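# nomton-hooks

흡착식 고리에 열쇠고리를 거는 양팔 조작 데이터와, 그 데이터로 학습한 정책의 평가 결과를 모아 둔 저장소입니다. 사람은 세 살쯤이면 하는 일이고, 우리는 여기에 논문 한 편과 봄 한 철을 썼습니다.

코드 이름 Nomton에는 뜻이 없습니다. 회의에서 나온 후보 가운데 검색 결과가 제일 적었습니다.

## 무엇을 묻는 데이터인가

질문은 하나입니다. 머리 카메라만 쓰는 정책에 손목 카메라를 더하면, 고리 걸기의 마지막 몇 센티미터가 나아지는가?

작업 구성은 단순합니다. 벽에 붙인 녹색 판 위쪽에 투명 흡착 고리가 한 줄로 있고, 로봇은 지정된 고리에 물체를 겁니다. 물체는 작은 금속 열쇠고리 링이거나, 열쇠가 달린 흰 카드입니다. 어느 팔을 쓸지는 정책이 정합니다. 가끔은 두 팔이 서로 양보합니다.

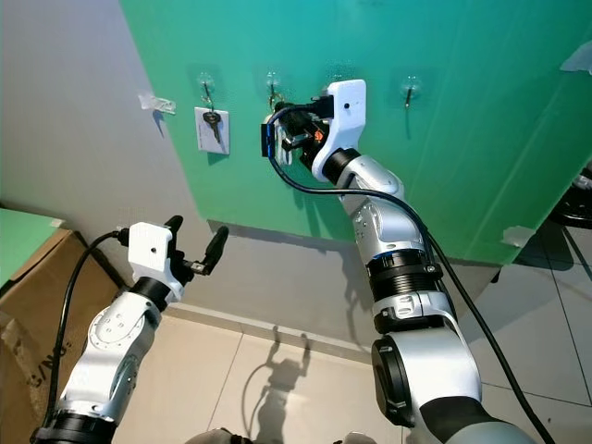
어려운 부분은 접근이 아니라 놓는 순간입니다. 머리 시점에서는 그리퍼가 목표 고리나 그 옆 고리를 자주 가립니다. 정책이 가장 정확해야 할 때 가장 적게 보는 셈인데, 저희가 일부러 그렇게 설계했다고 쓰고 싶었으나 Volker Kröger가 초고에서 그 문장을 지웠습니다.

## 구성

| 항목 | 값 |
|---|---|
| 시연 에피소드 | 100 |
| 평가 시행(조건당) | 16 |
| 비교 조건 | 3 |
| 난수 시드 | 5 |
| 시점 | 머리, 손목 |

에피소드마다 다음 파일이 들어 있습니다.

- `head.mp4`, `wrist.mp4`: 시점별 영상
- `joints.npz`: 양팔 관절각과 그리퍼 개폐량
- `meta.json`: 목표 고리 번호, 물체 종류, 성공 여부, 메모

메모 칸은 자유 서술입니다. "아깝다"라고만 적힌 것이 꽤 있습니다. 정규화하려다 그만두었습니다.

## 방법

기준 정책은 모방학습으로 훈련한 트랜스포머이고, 관절 목표를 묶음 단위로 출력합니다. 비교 조건은 다음과 같습니다.

1. `head`: 머리 시점만 사용
2. `head+wrist`: 두 시점을 항상 사용
3. `gated`: 두 시점을 받되, 손목 특징에 학습된 가중치를 곱함

`gated`의 가중치 모듈은 Seidel이라고 부릅니다. 내부 문서에는 "스위치"라고 되어 있었는데, 심사용 원고에 넣기에는 너무 정확한 이름이었습니다.

## 결과

`head+wrist`는 마지막 정렬에서 `head`보다 나았습니다. 여기까지는 예상대로입니다. 덜 예상한 쪽은 이동 구간입니다. 팔이 판에서 멀리 있을 때 손목 카메라는 작업과 상관없는 것을 성실하게 찍어 보냅니다. 바닥 타일, 벽, 그리고 골판지 상자 같은 것들입니다.

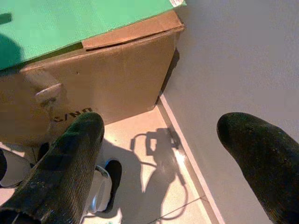
정책은 이런 입력에도 의견을 가졌습니다. 특징 지도를 그려 보면 바닥에 진 팔 그림자에 반응이 몰리는 에피소드가 있고, 조명 방향을 바꾸면 같은 구간에서 궤적이 흔들렸습니다. 그림자는 관절 상태와 상관관계가 높으니 정책 나름으로는 합리적인 선택입니다. 토요일에 블라인드를 내리고 다시 돌린 뒤에야 이 사실을 알았습니다.

`gated`는 이동 구간에서 손목 가중치를 낮추고 고리 근처에서 올렸습니다. 흔들림은 줄었지만 없어지지 않았습니다. 시드에 따라 게이트가 처음부터 끝까지 열려 있는 경우도 있으며, 그 체크포인트도 함께 올려 두었습니다. 이름은 `seed5_always_open`입니다.

## 알려진 문제

- 녹색 판이 하나뿐입니다. 다른 색 배경에서의 성능은 모릅니다.
- 고리 간격이 거의 일정해서, 정책이 고리를 보는지 간격을 외웠는지 구분하기 어렵습니다.
- 흡착 고리는 시간이 지나면 떨어집니다. 시행 중 고리가 떨어진 경우 `meta.json`에 `hook_fell: true`로 표시하고 성공률 계산에서 뺐습니다.
- 주변 물건을 에피소드마다 똑같이 배치하지 않았습니다. 다양성이라고 부를 수도 있습니다.
- 두 시점의 시각 동기는 소프트웨어로 맞췄습니다. 빠른 동작에서는 한 프레임쯤 어긋날 수 있습니다.

## 사용법

```bash
pip install -e .
python -m nomton.train --cond gated --seed 3
python -m nomton.eval --ckpt runs/gated_s3 --trials 16
```

데이터 로더는 Gaken 형식을 따릅니다. 예전 Truvivside 형식으로 저장한 파일은 `tools/convert.py`로 바꿀 수 있습니다. 변환 중 나오는 경고는 대부분 무시해도 되지만, 관절 순서에 관한 경고는 꼭 읽어 주세요. 왼팔과 오른팔이 바뀐 채로도 학습 손실은 아주 잘 내려갑니다.

## 문의

버그는 이슈로 남겨 주시고, 로그 전체와 시드 번호를 붙여 주세요. 게이트 관련 질문은 Volker Kröger가 답합니다. 4월에 올린 체크포인트는 관절 순서가 예전 것이니 새로 받으시기 바랍니다.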